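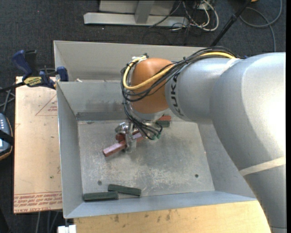

Trier des blocs avec un bras d'occasion : câblage, bac et premiers essais

Bonjour à toutes et à tous, et merci d'abord pour les messages reçus après la première partie. Je reprends là où nous nous étions arrêtés : le bras est fixé, l'armoire de commande démarre sans défaut, et il reste à lui donner quelque chose à attraper. Nous travaillons à l'atelier partagé de Brerthorpe, où Chantal McKinnon m'a prêté ses outils et une bonne partie de ses soirées. Le projet s'appelle Tatis, si vous cherchez les épisodes précédents (le nom vient de ma nièce, c'est une longue histoire).

Avant de commencer

Une mise en garde, quand même. Un bras KUKA de cette taille ne pardonne rien. Travaillez toujours à deux, en mode manuel à vitesse réduite, le boîtier de commande dans les mains de celui qui regarde la pince. L'autre reste hors de portée et ne se penche jamais au-dessus du bac pour remettre un bloc droit, même si ça démange !

1. Brider le bac

Nous avons pris un bac ouvert en tôle grise, à parois inclinées, déjà bien rayé. Les parois en pente sont commodes, les blocs mal lâchés reviennent vers le fond. En revanche, le moindre contact de la pince déplace l'ensemble, et toutes vos positions enregistrées sont à refaire. Un serre-joint sur le rebord, dans un angle éloigné du bras, règle la question. Placez-le poignée vers le haut, serrez franchement, puis secouez le bac à la main. S'il bouge encore, ajoutez-en un second.

2. Faire passer les câbles

C'est l'étape qui nous a pris le plus de temps, et je vous conseille de ne pas la bâcler. Le faisceau noir et le gros câble jaune longent le dessus du bras, puis contournent le poignet orange avant de redescendre vers la pince. Il faut leur laisser une vraie boucle à cet endroit, assez large pour que le poignet tourne sans tirer dessus. Notre méthode, un peu rustique :

Attachez d'abord le faisceau avec un collier près de la jonction entre la partie argentée et le poignet, sans serrer à fond.
Amenez lentement le poignet à ses positions extrêmes, et donnez du mou tant que la boucle se tend.
Serrez le collier, coupez la languette, puis refaites le tour complet des positions.
Branchez en dernier les petits connecteurs verts à côté de la pince. Repérez chaque fil avant, vous me remercierez.

Gordon Ross, qui a lu mon brouillon, me fait remarquer qu'un chemin de câbles du commerce serait plus propre. Il a raison, nous verrons cela en août.

3. Choisir les blocs

Prenez des blocs rectangulaires de couleurs franches. Les nôtres sont vert foncé, orangés, et il y en a un long, d'un rouge qui tire sur le rose, que j'aime bien parce qu'il oblige à réfléchir à l'orientation. Pour les premiers essais, posez-en un seul au milieu du bac. Ensuite seulement, mettez-en contre les parois, où la pince a beaucoup moins de place pour descendre.

4. Régler la descente

Enregistrez un point d'approche à 155 mm au-dessus du fond, poignet plié vers le bas. De là, descendez tout droit, très lentement, et arrêtez-vous à 12 mm de la tôle. Pour un bloc posé en diagonale, tournez la pince au point d'approche et jamais pendant la descente. Fermez, remontez au même point, attendez une seconde, regardez si le bloc pend droit. S'il penche, la prise est trop près d'un bout : reposez, décalez, recommencez.

Comptez environ 13 minutes pour régler une position, davantage la première fois. Notez les valeurs sur papier au fur et à mesure. J'ai perdu toute une série en éteignant l'armoire trop vite, et Chantal m'en parle encore.

La prochaine partie portera sur la caméra et sur Zacharias, le petit programme qui choisira le bloc à notre place. Si vous avez déjà monté une pince du même genre, racontez-moi dans les commentaires comment vous avez attaché vos câbles, je suis preneur de toutes les idées.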